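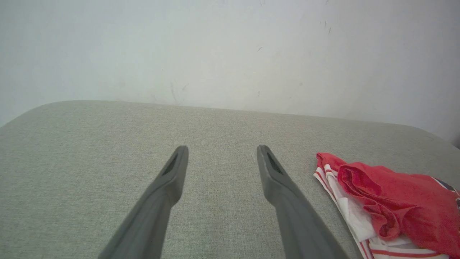 **Figura 3.** Superfície estofada em tecido claro, cinza-esverdeado, de trama fina, com a borda arredondada junto à parede.

### 4.2 O estofado como lugar de pousar

Quem já arrumou uma sala no fim do dia sabe que a conversa sobre a ordem da casa acaba, mais cedo ou mais tarde, por chegar ao estofado. Nas nossas entrevistas chegou quase sempre cedo. Perguntávamos pela estante, pela mesa de centro, pelo cesto das mantas, e as pessoas respondiam com gosto, mas logo voltavam ao assento, à banqueta, àquela superfície larga e macia onde se deixa o casaco "só por um minuto" e onde o casaco passa a noite. Chamamos a isso, ao longo do artigo, pouso provisório, retomando com alguma liberdade o termo que Moulin usa para os aparadores de entrada.

O tecido tem aqui um papel maior do que esperávamos ao desenhar o estudo. A Figura 3 mostra um tipo de revestimento muito comum entre os participantes: tom pálido, aspecto salpicado, trama que lembra o linho. Várias pessoas descreveram tecidos assim como "pacientes", palavra que nos encantou e que mantivemos como categoria de análise. Um tecido paciente, explicaram-nos, disfarça o fiapo e a migalha pequena, aceita que se alise com a mão antes de a visita entrar e não obriga a uma escovagem diária. Já os veludos escuros foram tratados com carinho e certo temor, e em 4 das casas ficavam permanentemente cobertos por uma colcha (o que, convenhamos, devolve o problema ao ponto de partida, com a colcha a precisar de ser esticada todas as manhãs).

A forma da borda também conta. Nas peças de canto arredondado, as mantas dobradas escorregam com mais facilidade, segundo os moradores, e por isso tendem a ser guardadas mais para dentro, perto da parede. Os cantos retos convidam a pilhas: revistas, roupa passada, a mochila da escola. Não medimos esse efeito de forma controlada e apresentamo-lo como uma observação recorrente dos diários, que os participantes preencheram ao longo do mês de janeiro. Das 100 entradas que codificamos para esta seção, quase 70 mencionam o estofado, fosse como lugar a desimpedir ou como mesa de apoio durante a própria arrumação.

Esse segundo uso merece um pouco mais de demora. Dobrar roupa sobre o assento – de pé, ligeiramente curvado, com a televisão ligada ao fundo – apareceu como um dos momentos mais agradáveis da rotina, e uma participante contou-nos que adiava de propósito a passagem das peças ao armário para prolongar a tarefa. A superfície cede um pouco sob o peso das pilhas e pede que se trabalhe devagar. Voltaremos a esse ritmo na seção 5, ao comparar a sala com o quarto, onde a cama cumpre função parecida mas tem hora marcada para ficar livre.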